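Workshop Tips: Getting Pick-and-Place Software to Behave on Dishes

These are notes from the bench at Flilton, where we run the Falline planner on kitchen tasks. Most of them cost us an afternoon in March.

Set the approach height in the planner before you tune anything else. We use 100 mm above the rack and drop to 55 mm for the last leg.

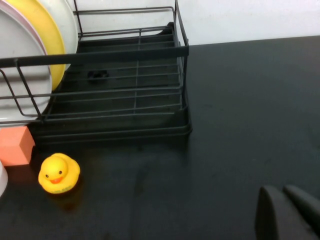 Segmentation goes wrong first on dark things sitting on dark things. Raise the exposure a step and check the mask before you blame the network. A black wire rack on a charcoal countertop gives thin, broken outlines, while the white plate behind the wires comes through as several strips that need to be merged. Turn on the merge step in the config. It is off by default.

Keep stacked plates as separate instances from front to back. If the tracker joins two of them, the grasp point lands between the rims. Špela Babić fixed this for us by sorting on rim arcs, and the patch is in the Vestex branch.
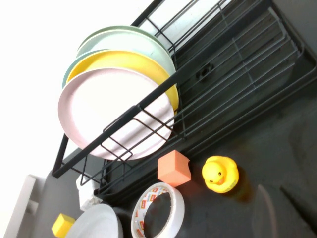

Photo: Waltraud Aebischer / Flilton

Window light will wipe out the top edge of anything pale. Mask out saturated pixels and let the planner treat them as unknown, not free. Unknown space costs a slower path. Free space that isn't free costs a plate.

Log every run with the config file saved next to it. We had 2675 runs before we started doing this and could compare almost none of them.

For depth on shiny or grained surfaces, average a few readings and throw out the outliers. Glare moves when the wrist moves, so a bad patch in one reading is often fine in the next.

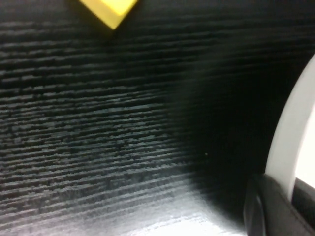 Wait 300 ms after the arm stops before you take the reading. Shorter waits worked in simulation and gave us smeared edges on the bench. If cycle time matters, shorten the travel moves first and leave the wait alone.

Close-up views need their own rule. When a rim fills one side of the picture, the detector may return no label at all — carry over the last good pose from farther out and only correct it sideways. The Ó Gríofa filter does this with its stock settings.

Recheck the hand-eye calibration after any change to the fingers, even a new pad.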